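House rules for the small arms, second edition
3 March 2020

Well, the new bench rules are finally up on the wall at Plenska, and I've had so many questions in the kitchen this week that I promised to write them up properly for the newsletter. So grab a coffee. If you only ever use the big cell downstairs, most of this won't touch you, but please read the bit on logging anyway, as that one covers everybody.

First, what changed. The old sheet dates from last August and it was really just my notes from the Conirora install, typed up in a hurry and laminated before I'd checked them. It had the same rule in there twice with two different speeds! The new one is a single page, and I cut everything that was already in the Minolar manual. If the manual says it, follow the manual. Our page only covers what we do on top of that.

The rule people ask about most is the closed start. Every session now begins with the gripper shut and nothing in it, and every session ends the same way. I know it feels fussy when you're just stepping out for a sandwich. But I've walked up to that bench too many times and found the fingers wide open, or clamped on a part, with no way of knowing if the last person was finished or coming back. Shut and empty means the bench is free. Anything else means go and ask.

Next is the clear table rule, and I'll admit I was the worst offender here (my mug, my tape measure, my other mug). While the arm is powered, the only things allowed on the table are the part you're working with and whatever is bolted or clamped down for the job. Tools go on the cart. Laptops go on the cart too, even if the cable is short. We'll buy a longer cable.

And use one part at a time while you're teaching a new move. I had a lovely long argument about this with the folks who run the Sezer trials, who like to set out a whole row of blocks and let the arm work its way along. That's fine once the move is proven. For the first runs, put out one block, get your approach right, and add the rest later. You'll spot a bad approach much sooner with one thing to look at.
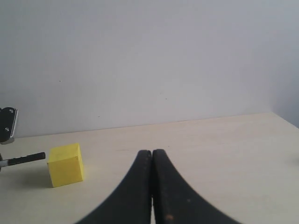
Gripper closed or nearly so, one yellow cube out, the rest of the tabletop kept clear on the right.

Now, speed. Teaching mode stays at 80 millimeters a second or under, full stop. It's slow, I know it's slow, and I have stood there tapping my foot like everyone else. If your job can't be taught at that speed, come and see me and we'll go through it together, but please don't bump the number up on your own and then leave it there for the next person. I found it set to 2000 one morning after a demo. I'm not going to ask who. I'd just like it never to happen again!

Fixed hardware gets its own line this time. Brackets, rods, stops, anything that's mounted beside the work area, has to be entered in the cell drawing before the arm moves near it. We used to be pretty loose about this and figured people would see what was there. The trouble is that a black rod sticking out at the side is very easy to forget when you're watching the fingers. So if you add it, draw it. If you take it off, erase it, and check the screws on whatever stays behind while you've got the driver in your hand.

While we're on checking, the finger inspection is now weekly for both benches. Take a flashlight and look at the tips and the inner edges. You're looking for nicks, bits of grit, glue, paint, anything that wasn't there the week before. Wipe down with a dry cloth only. Somebody tried solvent on the old pads and we ended up replacing the pair, so let's leave the bottles in the cabinet.

Okay, logging. I can hear the groans. The form is down to 3 boxes: what you ran, what you changed, and anything weird. That last box is my favorite and I wish people used it more. A funny noise counts. A twitch counts. "It stopped and I don't know why" counts, and I'd much rather read that than a blank. Write it up before you leave the bench, even if you're planning to be back after lunch. There's a pen on a string now. Please leave the pen on the string.

A couple of people asked if all this applies to quick tests. Yes, it does. Quick tests are where most of our bumps have come from, going by the weird box. You can skip the full job sheet for anything that takes under ten minutes, but the closed start, the clear table and the teaching speed stay put no matter how short the run is.

Someone else wanted to know if we could put the rules on a screen at the bench. I like the idea, and I've asked for a price on a small display, but for now it's paper. Part number for the holder is 1115 in the supply catalog if your team wants one for its own bench. They stick to the side of the cart and they're cheap.

Visitors can watch from behind the tape, same as before. If a visitor wants to try the pendant, they need somebody signed off standing right next to them with a hand on the stop button. Leaning on the doorframe and chatting is not standing next to them, and yes, I've done it myself.

I'm sure there are mistakes in the new sheet, so scribble on it! I left a wide margin on purpose. I'll collect the marked-up copies at the end of the month and fold in whatever makes sense, and if two people want opposite things we'll sort it out over lunch. Spare copies are in the tray under the first aid kit, next to the sign-off cards. If your card has the old logo on it, it's still good for now, but swap it when you pass my desk.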